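Community Help: Household and Laundry
Musty odor in hand towels after washing
Posted by Thu Hồ, 19/08/2021

I am responsible for the linens at a small guest residence, Clemitz House, which has two kitchens and a shared laundry room. Our striped hand towels come out of the washer smelling clean. Within a day of being put away, they have a sour, musty odor. The towels are cotton, and most were purchased in May. We use Kullo liquid detergent and one capful of fabric softener per load. The washer is a front-loading model and the cycle is set to warm.

I would appreciate advice on the following: whether the softener should be discontinued, whether a hotter wash is advisable for colored stripes, and whether the towels may be folded the same evening they are washed. Our present practice is to fold them lengthwise and store them in a closed cabinet.

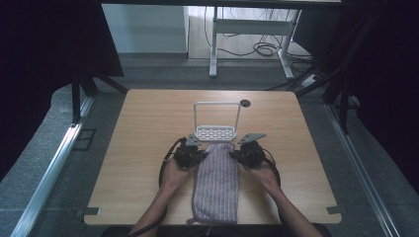
Gray and white striped towel, folded and lying lengthwise on a table.

The cabinet has been wiped out and left open for two nights, without improvement. Replacement of the full set is not in the budget this year.

Trí Lục
Member, Laundry and Textiles

The odor you describe is most often caused by detergent and softener residue that remains in the fibers and holds moisture. The following procedure is suggested.

Discontinue the softener entirely. It coats cotton and reduces absorbency, and each wash adds to the coating. Next, run one load of towels on the hottest setting permitted by the care label, using 200 ml of plain white vinegar and no detergent. When that cycle is complete, run the same load again with half the usual detergent and an extra rinse. A temperature of 60 °C is suitable for most cotton, but please test one towel first if the stripes are a dark color. Vinegar and chlorine bleach must never be used in the same load.

The door gasket of a front-loading washer should also be inspected. Pull back the rubber fold, wipe it with a cloth, and leave the door ajar between loads.
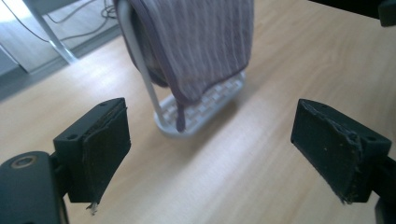
Drying is the second matter to be addressed, and in many households it is the more important one. Towels should be taken from the washer promptly and shaken out before they are hung. A tabletop stand is sufficient for one or two pieces — a mauve striped towel draped over a white stand, for instance, needs only open space on both sides and a window or fan nearby. Thick hems dry last and should be checked by hand. Towels should not be folded until the hems are fully dry, even if this means waiting until the following morning.

Ertürk
Member

Vinegar did nothing for ours. We bought a Piltix dehumidifier for the laundry room and the smell went away in a week or so. Also check the filter on the washer. Ours had a sock in it.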